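Why I Trust the Boring Drawer

By Eglė Jõgi

In our field a result is usually one number. The Zatero method, which my colleague Urmas Urbonaitė tested in September, has the number 63: out of 100 trials, the humanoid completed the bottle task in 63. Many readers saw this and closed the paper. I think they closed it too early.
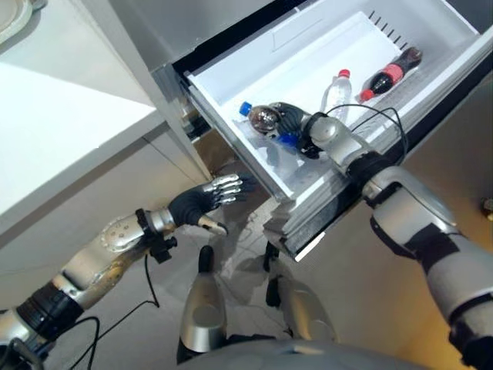 The method learns from 2000 demonstrations made by people who steer both arms. Other groups use as many, but they often keep one arm still, or put the objects on a table. A refrigerator drawer is a harder place. It has walls, the bottles can roll, and the hand must come from above. I would like to see more tests in such places, even if the numbers become less beautiful.

My second argument is about two hands. When one hand holds a bottle, the other hand should not disturb it, and the policy must learn this also. In the paper it gets only one paragraph. For me it is the most useful part of the work.
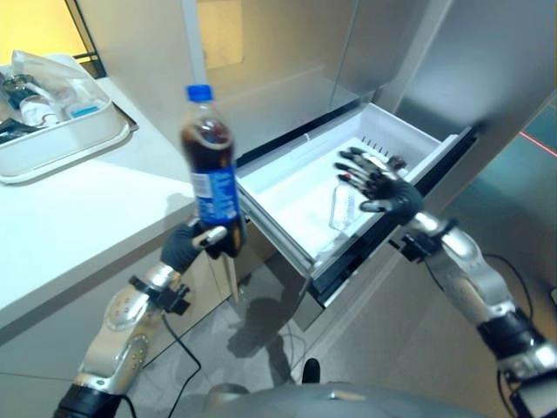 Would a simple gripper not do the same task with less trouble?

For one bottle of a known shape it would probably do better, and it would be cheaper. The hand with fingers becomes interesting when the shapes change and we do not want to change the tool each time.

I have also a complaint. The authors count a trial as failed if the bottle touches the wall of the drawer, but they do not say how hard the touch must be. Urmas watched the recordings again and did not agree with several of the decisions.

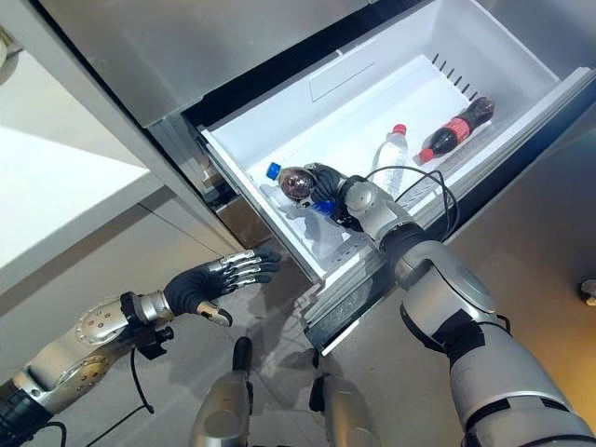

A softer rule would give a higher number, and a stricter one would give a lower number, so the 63 tells us little until the rule is written down. I have asked for the full list of failures to be published together with the code.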